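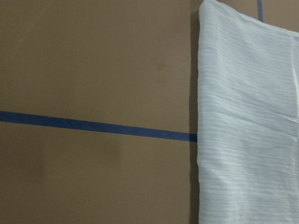 Teaching a Robot to Leave the Curtain Alone

I spent most of a morning in Hodemstead watching a robot think about a piece of white cloth, and I would happily have stayed for the afternoon. That probably tells you something about me. But cloth is one of those things that gets under your skin once you start looking at it the way a robot has to. It won't hold a shape. It hides its own edges. Breathe near it and the whole problem changes!

The people I went to see run a small group called Wemov, and for a while now they've been working on a method for getting a robot to handle hanging fabric. Not folded towels on a table, which plenty of labs have had a go at, but the stuff that hangs - curtains, shower liners, gowns on a rail, the sheets that get strung up between beds in a clinic. The robot has to find the edge, get hold of it, and move it along without yanking it down.

Wenche Magnusson, who started the project, met me with a coffee in each hand (both hers, as I learned when I reached for one). Her big idea is easy to say and was apparently miserable to build. Most systems, she told me, try to work out the full shape of the cloth before they do anything. They build a model, every ripple and fold, and then they plan a grasp. "By the time you have the shape, it's the wrong shape," she said. So her robot skips that. It looks for one thing, the side edge of the fabric, and it looks for it with the camera on its own wrist, from close up, the entire time it's moving.

What does it go by, if it isn't going by shape? Mostly shadow. A cloth that hangs a little way off the surface behind it drops a thin dark line along its edge, and that line follows every bulge and wobble in the fabric. You can see it on their brown background, running down the left side of the white cloth. I'd walked right past that shadow without a thought. To the robot it's the best clue going, because the width of the line hints at how big the gap is, and the gap is where a fingertip has to fit.

The method has a name, Nutach, and I never did get a straight answer about where it came from. It works in little bites. The arm creeps in, takes a look, guesses where the edge is and how sure it is of that guess, and then moves a tiny bit. If the guess gets shakier, it backs off and comes in from a slightly different angle. If it gets firmer, on it goes. Up close it looks a lot like someone feeling for a light switch in a hotel room.

The blue painter's tape is my favorite part of the setup. There's a long strip of it stuck across the brown, sloping down a touch as it heads for the cloth, and another bit running vertically up near the top. The long one gives the group a simple check. Tape on a flat surface stays put and looks like a straight line, so wherever the line stops, something has got in front of it. They can compare the spot where the tape disappears with the spot where the robot believes the fabric begins, and the difference is the error. That's it, that's the measuring instrument! I asked Magnusson whether they'd tried anything fancier and she said yes, for most of a year, and could we please talk about something else.

The numbers are good, though smaller than you might expect if you've been reading the breathless sort of robot story. They ran 385 trials. In 80 percent of them the robot found the edge and closed on it at the first attempt. With a second attempt allowed, most of the leftovers came good too, though the group is still arguing over how to count the ones where it caught the cloth by a wrinkle and sort of got away with it. Their older approach, the one that built the full shape first, took some 30 seconds to settle on a grasp. Nutach takes seven.

Imke Petersen is the one who looks after the failures, and she has a proper affection for them. Sheer fabric causes the most trouble. Light comes through it and bounces off it, the bright patches wash out, and all those fine lines running side to side can fool the software into seeing edges that aren't there. Horizontal wrinkles are bad as well. A crease that starts at the side and wanders across the cloth looks, to a system that loves a dark line, like a perfectly good thing to follow. Petersen showed me a run where the arm set off confidently along one of these and ended up in the middle of the curtain, pinching at nothing. She played it three times. I think she'd have played it a fourth if I'd asked.

Their fix for the wrinkle problem went in last July, and I like it a lot. The robot now asks whether the two sides of a dark line look like different stuff. Plain brown on one side, fine white ribbing on the other: edge. White ribbing on both sides: wrinkle, keep walking. It's the kind of thing any of us would do without noticing, and it knocked out the biggest single group of errors they had.

Lighting is the next headache. The test setup is soft and even, lit from the front, and real rooms are nothing of the sort. Put a window behind the curtain and the shadow goes away altogether, and with it the robot's favorite clue. Magnusson wants to try touch for those cases, letting a finger drift until it feels the brush of the cloth. Petersen would like to move a lamp onto the wrist and make their own shadow wherever they need one. They were having this argument when I arrived and they were having it when I left, quite cheerfully, over what remained of the coffee.

A laundry equipment firm called Rodrigues has asked to borrow the method for hanging sheets on a moving line, and the group has until 12/31/25 to show it can keep up with cloth that's already swinging. So far they've only tested it on fabric that starts out still. Petersen's plan for the first moving trials is a desk fan on its lowest setting, and she's already written "fan" on the whiteboard and underlined it twice.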